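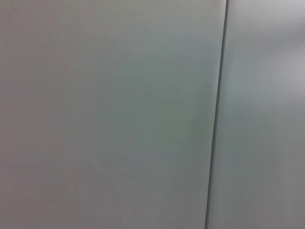 Votska 765 Storage Cabinet, Two Doors

Article: 765
Manufacturer: Votska
Distributed by: Athanasiadis Office and Workshop Furniture

The Votska 765 is a steel cabinet for offices, archives, school storerooms and small workshops. It is delivered in one piece and must not be assembled by the customer. Only the handle and the shelves are packed separately inside.

Technical data
Width: 849 mm
Depth: 430 mm
Height: 1,950 mm
Shelves: four, adjustable every 30 mm
Load for each shelf: 60 kg, evenly distributed
Lock: cylinder lock with two keys
Finish: powder coating, light gray as standard. Other colors on request, delivery time is then 18 working days.

Installation
Put the cabinet on a level floor. If the floor is not level, the doors will stand at different heights and the lock will be hard to turn. In this case open both doors and adjust the four feet from the inside with a 6 mm hex key. The key is not included. When the cabinet is used with full load, we ask you to fix it to the wall through the two holes in the back. Screws must be chosen according to the type of wall.

Cleaning
Use a soft cloth and warm water with a little dish soap. Please do not use powder cleaners or acetone, they make the coating dull. For ink and adhesive residue we sell the cleaner Skilix in a bottle of 500 ml.

Accessories
Extra shelf with four clips
Hanging file frame (takes the place of one shelf)
Ustitard base with wheels, maximum total load 180 kg. It can not be combined with wall fixing.

Questions about delivery to upper floors: please write to Dionysis Triantafyllou in the sales department before you order, and tell us the width of the stairs. Orders received on Monday before 11:00 leave our warehouse the same week.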